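Fleltach Shared Workshop
Bench and Software Tips: Simulated Gripper Work

These notes are kept for members who run the Prosteo planning stack on the workshop computers. They cover small habits of setup and tuning that save an afternoon. Installation is dealt with in a separate guide, and the booking rules for the render machine are posted at the desk. The page was last revised Jun 5, 2022.

Before opening a project

Copy the scene folder to the local drive. Projects that are run from the network share will load, but textures arrive late and the first renders may come out with plain surfaces. A perception test started at that point records results that have to be thrown away.

Check the units. Prosteo expects meters. Most parts drawn by members are in millimeters, and a finger plate imported at the wrong scale will either vanish or swallow the room. Set the scale once, in the import file, and leave the scale field in the scene tree at its default.

Name every coordinate frame. "Tool," "palm" and "camera" are sufficient. Members who leave the names supplied by the importer tend to ask the desk for help within the week, and the desk will begin by asking them to rename the frames.

Choosing a backdrop for perception tests

Plain gray walls make a poor test of any routine that tracks features. The tracker needs corners and changes of tone to hold on to, and a flat surface offers it almost nothing. Members are advised to apply a detailed picture to at least one large panel and to leave the neighboring surface plain, so that both conditions can be met in a single run. The Starry Night is the backdrop in the wrist-view renders on this page. Its short brushstrokes give the tracker detail across the whole panel, and the large star is a convenient landmark when two views have to be matched by hand.

Set the open position of the fingers before testing, and keep the fingers within view. Their edges are useful for confirming that the camera has been attached to the correct frame.

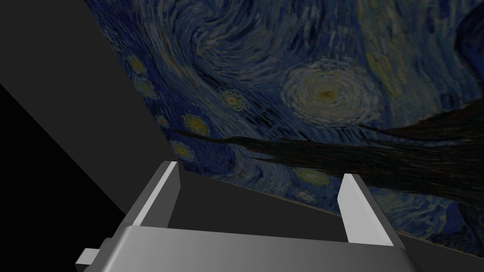
Ruba Mahasneh writes that a busy backdrop can flatter a tracker, and that she would ask members to repeat every test with a dull texture such as brushed concrete or painted board before trusting the result. In her own trials for the Moussa sorting project, a routine that had held steady in front of a detailed picture lost its place as soon as the wall was changed. She adds that the second run costs very little, because the motion can be replayed from the log.

The workshop endorses this advice. Save the motion log under the name of the test, followed by the name of the texture, and file both runs together. Anyone reviewing the work later will want to compare them.

Masking the gripper

A camera fixed at the wrist will always see part of the tool. If the tracker is permitted to use those pixels, it will find features that never move and conclude that the arm is standing still. The remedy is a mask.

Draw the mask from the model. Hand-drawn masks are slow to make and must be redrawn whenever the fingers change position. Prosteo can project the outline of the tool into the camera view at each step, and the option is found under Camera, Self Filter. Add a margin of 7 pixels to the outline. A narrower margin lets the bright edges of the fingers through, and a much wider one takes away background that the tracker could use.

Include side tabs, brackets and any other small parts in the tool model. They are easily forgotten, and a tab left out of the model will appear to the planner as an obstacle traveling alongside the gripper.

After any change to the finger opening, run the mask check again with the fingers fully open and then fully closed.
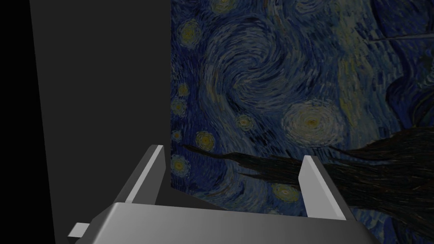
The check should also be repeated when the camera mount is altered, even slightly. A mount that has shifted by a few degrees will produce a mask that looks acceptable in the middle of the view and fails near the borders. Save one render from each pose for comparison.

Planner settings worth changing

Raise the planning attempts from the default to 120 if the arm must pass between a panel and a wall. In open space the default is adequate, and the higher setting only adds waiting time.

Keep the collision margin generous during early tests and reduce it once the path is settled. Members working the other way often spend a session chasing a fault in the planner when the fault lies in the part model.

Limit wrist speed to 68 percent during perception runs. Full speed may be restored when the same path is used for handling alone.

Logs and storage

Each account on the Nanlow server has room for about 800 short runs. Delete failed runs at the end of the session, but keep any run that failed in a way that could not be explained. These are of value to other members and should be moved to the shared folder with a note of two or three lines stating what was expected and what the log shows.

Do not store rendered images together with the logs. Renders can be produced again from the motion file and the scene folder, provided that both carry the same version number.

Moving a routine to the bench arm

A routine may be tried on the bench arm after it has completed both texture runs and the mask check. Start with the fingers empty and the speed at its lowest setting. One person runs the software and a second stands at the stop button for the whole of the first run.

Questions on masks and camera frames may be sent to Wissam Nassar through the desk. Attach the scene folder and the motion log to the request.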